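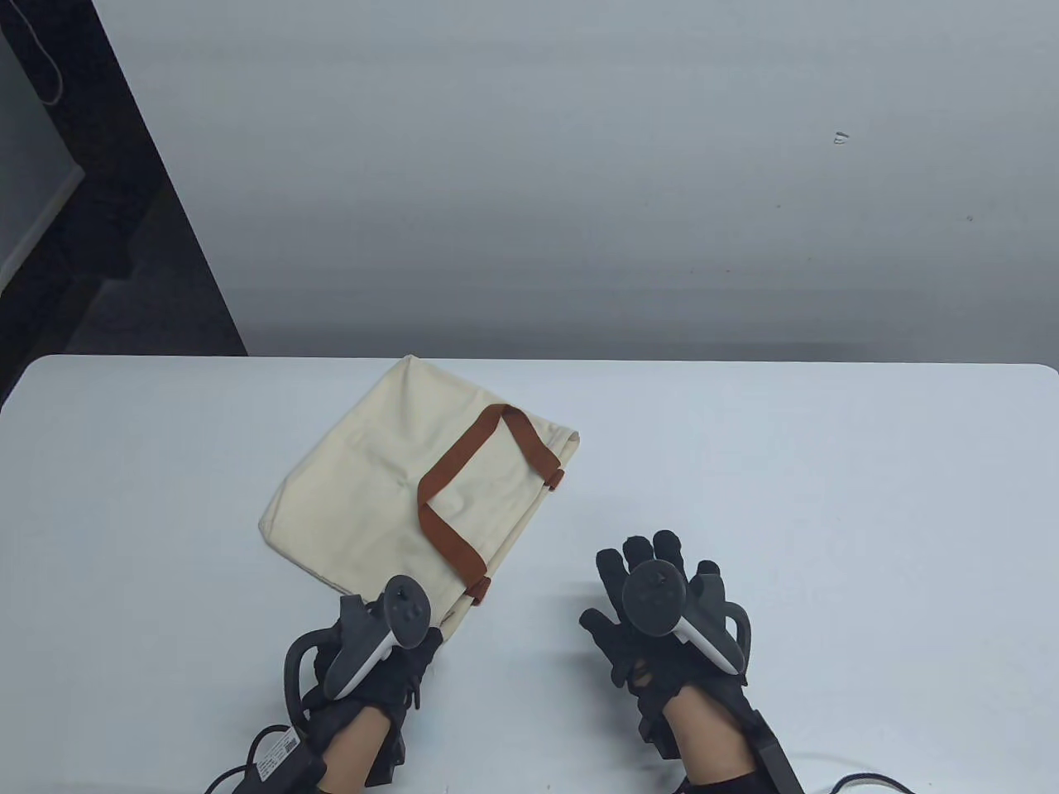
# Stofftasche

Eine **Stofftasche** (auch Stoffbeutel, Tragebeutel) ist ein wiederverwendbares Transportbehältnis aus textilem Flächengebilde, meist mit zwei Henkeln und ohne Verschluss. Sie wird überwiegend aus Baumwolle, seltener aus Leinen, Jute oder Synthetikfasern gefertigt.

## Material und Fertigung

Üblich sind Gewebe in Leinwandbindung. Die Belastbarkeit hängt von Flächengewicht, Garnfeinheit und Nahtausführung ab. Rohbaumwolle behält ohne Bleiche einen cremefarbenen bis gelblichen Ton und kann Schalenreste enthalten. Der Korpus entsteht in der Regel aus einem gefalteten Zuschnitt, dessen Seiten geschlossen und versäubert werden. Der obere Saum wird doppelt umgeschlagen – er nimmt die Henkelenden auf.

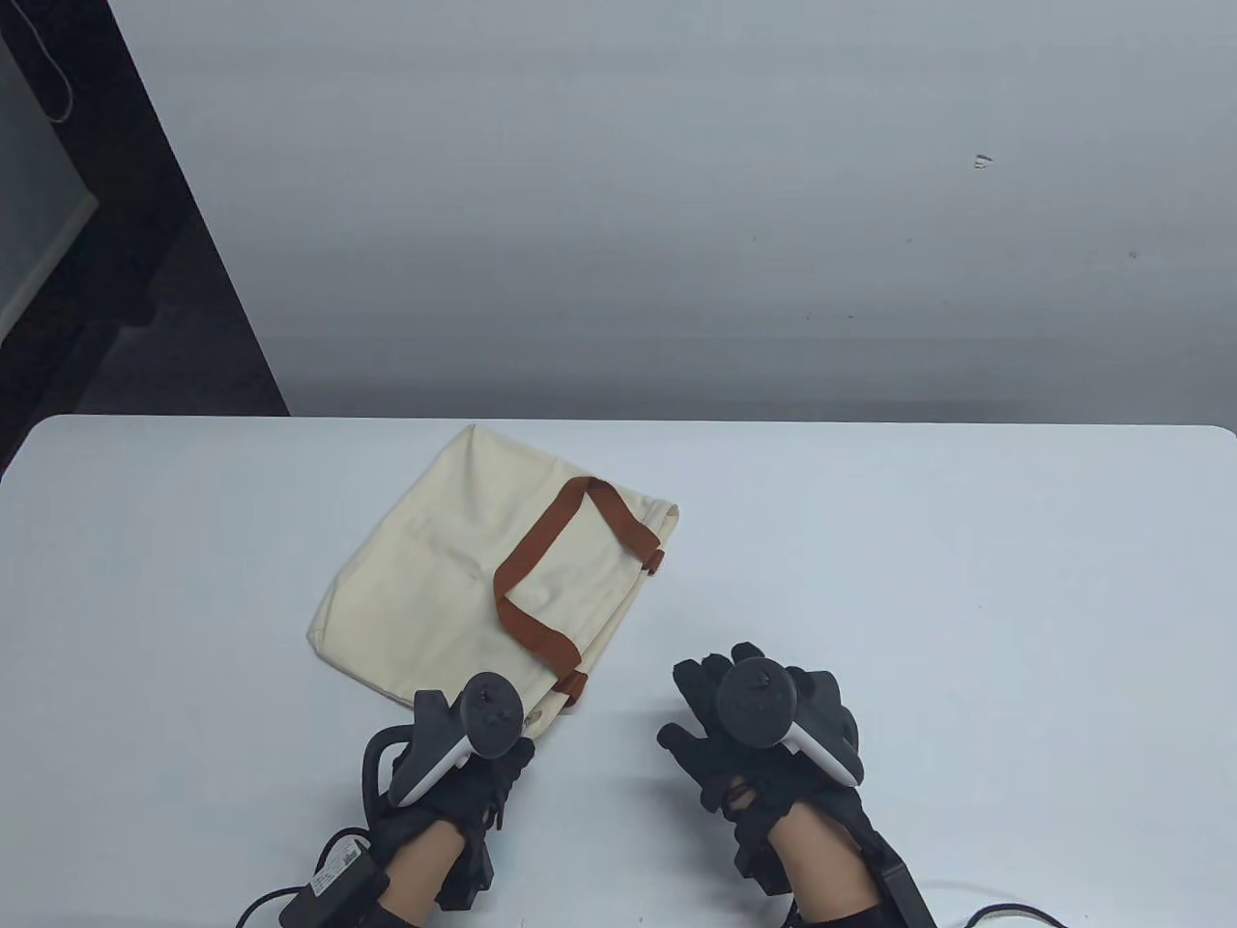 Die Henkel werden meist mit einem Kreuzriegel befestigt. Versagt eine Tasche unter Last, so geschieht dies häufig an dieser Stelle und seltener in der Fläche. Bodenfalten vergrößern das Volumen, erhöhen jedoch den Nähaufwand.

## Bauformen

Pearce und Ashworth unterscheiden nach der Henkellänge zwischen Hand- und Schulterform. Die sogenannte Holroyd-Form besitzt einen angesetzten Boden und eine Henkellänge von 36 cm. Beim Typ Briltby laufen die Gurtbänder unter dem Boden durch und entlasten so den Saum.
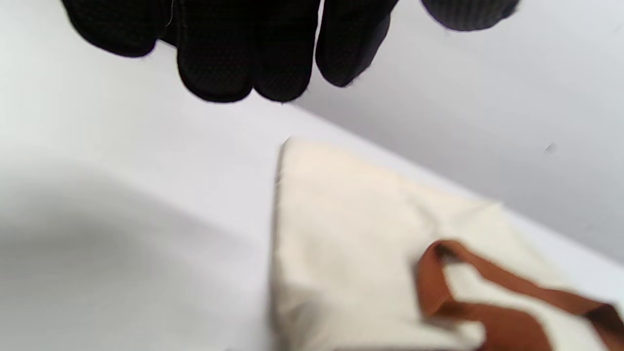
## Pflege

Ungewaschenes Baumwollgewebe schrumpft bei der ersten Wäsche, vor allem in Kettrichtung. Bedruckte Ware wird auf links gewaschen und nicht über den Druck gebügelt.

## Literatur

- Lionel Pearce, Wendy Ashworth: *Textile Tragebehältnisse*. Gomidari, Donitz.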